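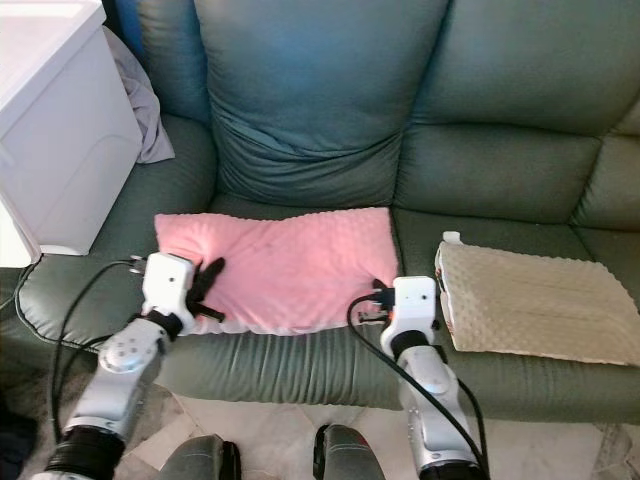

How do I get creases out of a leather sofa?

Asked by Sille Ásgeirsdóttir, October 21, 2018

We bought a secondhand gray-green leather sofa in Relthorpe and I love it to bits! The back cushion has a crease low down and the seat front is all fine wrinkles. Can I smooth them, or do I leave it alone? It sits 3 feet from a radiator, if that matters.

2 answers

Blöndal
Fine wrinkles are just what leather does, so enjoy them! For the deeper crease, take the cushion off if it unzips and plump up the filling – ours had gone flat and that was most of it. Then a thin coat of conditioner, leave it 30 minutes, buff with a dry cloth. Try a hidden spot first. I do mine every January. And please move it away from that radiator, heat dries leather out terribly.
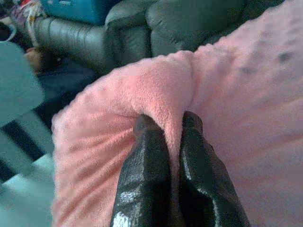

Pink fleece, good for covering a leather seat

starkbridge211
Throw a blanket on it. Fleece is great in winter, so cozy, and you stop seeing the wrinkles. No idea about conditioner, never used it.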